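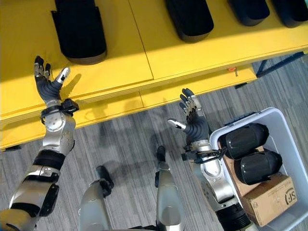
Chelsea Bickerstaff wrote in to ask whether she could add memory to her Dobson mini tower without buying a matched kit. Yes, you can! It's one of the nicest cheap upgrades going, and this section covers it from start to finish.

Section 11: Adding a second memory stick

1. Shut the PC down, switch off the power supply and pull the cord.
2. Hold the power button in for a few seconds.
3. Take off the left side panel (2 thumbscrews).

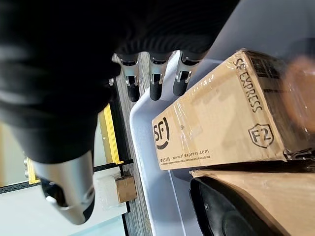 4. Open the latches on the empty slot. Some Dobson boards have a latch at one end only, and that's fine.
5. Line up the notch and press down evenly until the latch snaps shut.

CAUTION: Never force a stick. If the notch doesn't line up, it's the wrong type.

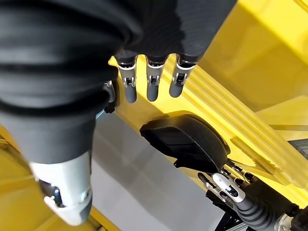 Mine beeped three times and I nearly cried, writes Donnie Gillies, but reseating the stick fixed it. Great tip, so try that first!

6. Start up and check the new total in the BIOS.

NOTE: Mixed speeds run at the slower one. You'll still love the extra room.
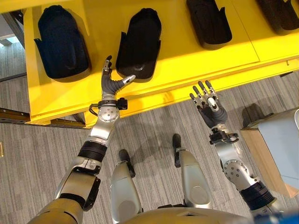 Fig. 4. Black trays on a yellow work surface.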